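3.2 Setting up and looking after the simulated kitchen cell

Most of the work described in this paper was done in a single simulated kitchen cell, which we call Holroyd after the street where our first office was, and we would like to spend a little time on how it is put together and kept in good order, as we suspect that readers who try to repeat our results will spend far more of their days on this part than on the learning itself (we certainly did!). The cell has one arm with a two-fingered gripper, mounted on a dark box-shaped pedestal that stands on the floor beside the kitchen furniture. The room around it is loaded from the Jeketti scene library, and the arm is driven by the same control code, Disosier, that we use on our real bench.

The first thing to get right is where the pedestal goes. In our early trials we had it too far from the sink, and the arm had to stretch nearly straight to get over the far rim, which made the joint solver jumpy and gave us small, ugly wobbles at the wrist. Moving the pedestal closer cured the wobbles but brought the elbow so near the counter that it touched on the way back. The position we finally settled on lets the arm fold up and back over itself and then come down on its target from above, and we have left it alone ever since. Figure 2 gives a general view of the cell in use, with the gripper open over a round, semi-transparent disc that has a small knob-like piece at its center.
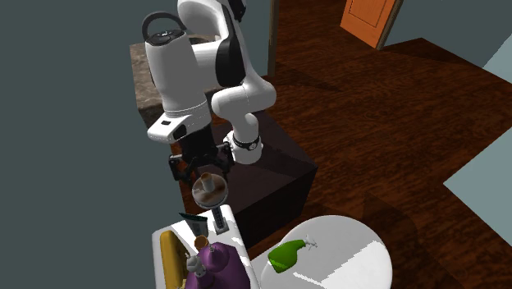 Contact settings took us longer still. Thin, flat things are hard on a physics engine, and lids were by far our worst offenders: they slid out of the fingers, or sank a little way into them, or shot off across the room when the fingers closed too fast. Ji-hoon Ham went through the finger pads patiently, one setting at a time, and found that most of the trouble came from a friction value we had carried over from an older gripper model without ever questioning it. With that put right, and the closing speed brought down, we let the solver run 9 small steps for every control command, and the lids became quite well behaved. We would gently advise anyone building a similar cell to do this before collecting anything at all, as we had to throw away some 2000 episodes that had been recorded with the old value.

Day-to-day care is simple enough. At the start of each session we send the arm to its home pose, open and close the gripper two times with nothing between the fingers, and compare the joint readings with a saved log. Carol Tapley wrote a small checking script, Sirosness, that does the comparing and refuses to start a run if any joint has drifted from its stored value. One might well ask how a simulated arm can drift, and we asked the same thing, but a library update in November quietly changed the rounding of the wrist limits, and the script caught it on the next start. Objects are put back from a stored layout after every episode, and we reload the whole room at the end of a session so that small leftover forces do not build up. The layout file and the contact settings are kept together under one version number, and each recorded episode carries that number with it.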